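Capítulo 7
El orden de las cosas pequeñas

Toda mesa de trabajo tiende al cajón de sastre. Agathe Rolland lo comprobó en el taller de Cimville, donde clasificar 20 piezas le costó una tarde y parte de su buen humor.
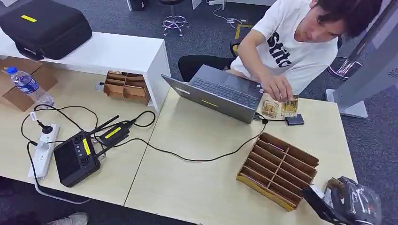 Figura 7.1. Cajitas translúcidas y organizador de cartón con compartimentos.

En este capítulo aprenderemos a repartir componentes menudos antes de que se repartan solos —suelen preferir el suelo—. Conviene repasar el capítulo 5, sobre etiquetas.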